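Section 4. Setting up and running a simulated placing trial

This section explains how to prepare one trial set in the Beltcombe simulator, run it, and store the results so that they can be compared with the published Prilow baseline. It assumes that the simulator is installed and licensed as in Section 2, and that the gripper model has been calibrated as in Section 3.

The method was worked out by Margarida Caldeira and Belmiro Seixas. Its purpose is to measure how well a placing policy copes with small changes in object pose when the scene is otherwise fixed. The background is kept plain on purpose. Errors can then be traced to pose, grip or approach path, and clutter can be left out of the analysis.

4.1 Before you start

You will need:

A policy checkpoint in the Sollo format, version 3 or later.
The scene pack "trophy-shelf", unpacked into the scenes folder.
A free disk area large enough for one full set of recordings. See the table of sizes in Appendix B.

Check that no other trial set is open. The simulator allows two sets to be open at once but will write both logs to the same folder.

CAUTION: Do not edit the scene pack in place. Copy it first and work on the copy. The reference checksums are taken from the original files, and a changed file will cause the comparison in 4.5 to be refused.

4.2 Loading the scene

1. Start the simulator and choose Scene, then Load.

2. Select your copy of "trophy-shelf". The status line shows "Loading" and then "Ready". Do not press any key until "Ready" appears.

3. Open the Random panel and set the seed to 3822. All baseline results were produced from this seed. Other seeds may be used for your own work, but the results must be reported separately.

4. Set Lighting to Fixed. The soft shadow setting should be left on. Several older checkpoints were trained with shadows and lose accuracy when they are turned off.

5. Switch the view to Wrist.

The wrist view is the only one passed to the policy. The overview camera is there for the operator and has no effect on the result. If you resize the wrist view window, the picture sent to the policy does not change size with it. 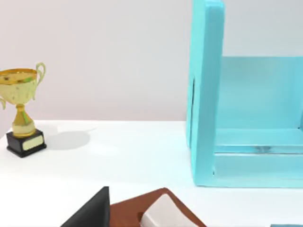

Scene loading also resets the physics clock. If the clock in the status line does not read zero, unload the scene and repeat from step 1. A clock that starts late shifts every time stamp in the log, and the scoring script will report the first move as missing.

6. Open the Objects panel and confirm that the trophy and the shelf unit are both listed as Active. The trophy should be marked Movable and the shelf unit Fixed.

7. Press Save State. This state is used as the starting point for every trial in the set.

NOTE: The trophy has two handles, and the collision model treats each as a separate part. If only one handle part is listed under the trophy, the scene pack has been unpacked with an old tool. Unpack it again with the tool supplied.

4.3 Setting the pose changes

Each trial moves the trophy by a small amount from its saved position before the policy takes control. The amounts are drawn from a list, so that two laboratories running the same set will test the same poses.

1. In the Trials panel, choose Pose List and load "standard-17". The list holds 17 poses.

2. Set Repeats to 9. Each pose will be run nine times with different sensor noise.

3. Set Time Limit to 12 seconds. A trial that passes the limit is stopped and scored as a failure, even if the trophy is already above the shelf.

4. Leave Turn Range at its default value. Anikó Borbély tested wider ranges during development and found that most of the added failures came from a handle meeting the side panel of the shelf unit. Those trials say more about the path planner than about the policy and are not part of the standard set.

5. Press Check. The simulator places the trophy at each pose in turn and tests for overlap with other objects. Any pose that overlaps is shown in red.

CAUTION: If a pose is shown in red, do not delete it from the list. Deleting one pose renumbers all those after it. Reload the scene, restore the saved state and run Check again. If the fault remains, report it with the log attached.

4.4 Running the set

1. Load the policy checkpoint from the Policy panel.

2. Press Dry Run. One trial is carried out and no result is saved. Watch the finger gap value during the approach. It should fall smoothly. A value that jumps between open and closed usually means that the action scale in the checkpoint does not match the gripper model.

3. If the dry run is sound, press Start.

4. Leave the simulator in the foreground until the first pose is complete. After that it may be minimised.

The set can be paused between trials but should not be paused during one. Paused time is left out of the clock, but the noise generator keeps running, and the remaining part of that trial will no longer match the seed.

To stop early, press Finish Current and wait. Pressing Abort discards the trial in progress and leaves the log without its closing line. A log in this state can be repaired with the script "closelog", described in Appendix C.

4.5 Scoring and comparing results

A trial counts as a success when all of the following hold at the end of the trial:

The base of the trophy is fully supported by the shelf board.
The trophy is upright to within the tolerance set in the scoring file.
The gripper is no longer in contact with any part of the trophy.

A trophy left on the bottom board is scored as a failure, with the code LOW. Florêncio Bragança proposed a half mark for this case, and earlier drafts of the method used it. It was dropped when the Mendes scoring script was adopted, so scores from those drafts cannot be compared directly with current ones.

1. Open the Results panel and choose Score Set.

2. When scoring ends, choose Compare and select the Prilow baseline.

3. Read the per-pose table before the overall score. Two policies may have the same overall score and fail on quite different poses.

4. Export the table and the raw log together. Keep both in the same folder as the saved state from 4.2.

NOTE: The comparison gives a success rate for each pose and a range for the whole set. With nine repeats, a difference of one success on a single pose should not be reported as a finding.

4.6 Common faults

"No contact found" on every trial: the gripper model is missing its pad surface. Repeat the calibration in Section 3.

"Shelf moved": the shelf unit has been left as Movable. Set it to Fixed, save the state again and rerun the whole set.

Scores differ between two machines with the same seed: compare the physics step on both. Carolina Sequeira's notes on step size are in Appendix D, with the values used for the March release.

Wrist view is blank: the view was switched before the scene was ready. Change to Overview and back to Wrist.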